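Finished it. 1:15 in the morning, on a work night, so forgive whatever this post turns into. I have to get it down before the book club thing because once I hear everyone else's opinions mine go to mush.

The book is The Salt Ledger of Adora. If you missed my last post (fine, it was mostly complaining about the library hold line), it's a big fat historical novel, two sisters, a made-up port town, a shipping house called Tromel that owns basically everything including the church bell. Multi generation. Family tree in the front which I needed constantly. Whoever decided to put the family tree on the page right before the map so you keep flipping to the wrong one, I'd like a word.

Spoilers from here on. Real ones. Go away if you care.

So the older sister. I went in expecting to hate her, the jacket copy more or less tells you to. "Ruthless." She sells the house out from under her mother in chapter 6 and I was ready, I had my pitchfork. And then the author just keeps staying with her. Walks her down to the docks. Lets her be cold and tired. By the time she signs the second paper I was kind of on her side?? I don't know if I'm supposed to be. My mom read it before me and says absolutely not, that woman is a snake, and we have not really been able to discuss it calmly since.
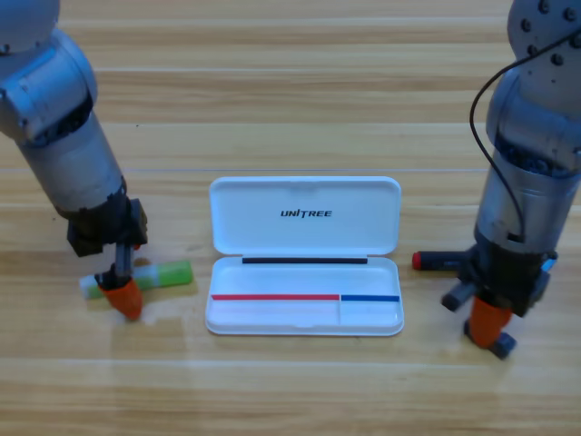
Green and white, on the wood tabletop.

Anyway the younger sister. Hm. Everybody online loves her and I get why, she gets all the pretty sentences. The letters home from Ñahui (the mountain town, where she goes to teach) are the best writing in the book, no contest. That one about the snow coming in under the door and how she just lets it. I read it twice. Read it out loud to the dog.

But does she ever do anything? I kept waiting. She notices things. She notices them beautifully. Her husband is obviously robbing the school and she notices that too, she writes home about the new boots he's wearing, and then it's on to the apricot trees. I think you can read it as her protecting herself. My sister thinks she knows exactly what she's doing and the letters are a kind of a record, so someone can use it later. Which, ok, would make the ending a lot better. I went back to check the boots letter with that in mind and it sort of works. It's addressed to the older sister, who's the one person in the family who would know what boots cost.

Page 71, if you have the hardcover. Go look.

Stuff I didn't like, quick:

The Tromel chapters. All those men in rooms. I know it's where the money comes from and it's supposed to feel airless but there's a stretch in the middle with three meetings in a row and I put the book down for a week. Almost didn't come back.

The uncle. What was the uncle for.

The dialect. Some people speak in it and some don't and the ones who don't are all rich, fine, but then the priest switches halfway through and I can't tell if that's a point or a mistake.

Also the sex scene with the sail metaphors. No. No thank you.

Stuff I did like: the food, the funeral, the whole business with the ledger itself. I did not think I could get upset about bookkeeping. When she finds that the entry for 1,331 barrels was never real, that the ship was never even loaded, and you realize the father drowned looking for a boat that was only ever in a colum of numbers. I said something out loud on the bus. The lady next to me moved her bag.

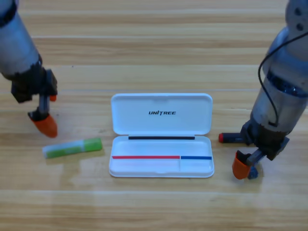
Orange fingertips and a lot of pale wood.

Ok the ending. I've been going back and forth since I closed it. They meet at the station, the older one has the money, the younger one has the trunk, and they don't talk. That's it! Four pages of not talking and then the train. First I was furious. All those letters and nothing?? Then I was brushing my teeth and thought, well, what would they say. She's read every letter. She's never answered one, we know that, it's all through the book. So showing up is the answer maybe. Or I'm being generous because it was late and I wanted to be done.

My problem is the last paragraph, where we suddenly jump ahead and get told what happened to the house. I didn't need it. The train would have been enough. It feels like an editor asked for it.

Questions I'm bringing to the group, putting them here so I don't lose the napkin:

Would you have sold the house?

Did the mother know about the ledger? I say yes. The scene where she wipes the table and won't look up.

Is the husband charming or do we only think so becuase she keeps saying it?

Who is the book even about? I've changed my mind on this like every day.

Also does anybody want to do Flustovance next? It's the same author, earlier, much shorter, supposed to be funny. I could use funny. Otherwise we're on the lighthouse memoir until August and I don't think I've got it in me.

If you've read it tell me your station theory in the comments. No uncle theories, unless it's really good. I have to be up at six and there's still a sink full of dishes, so, night.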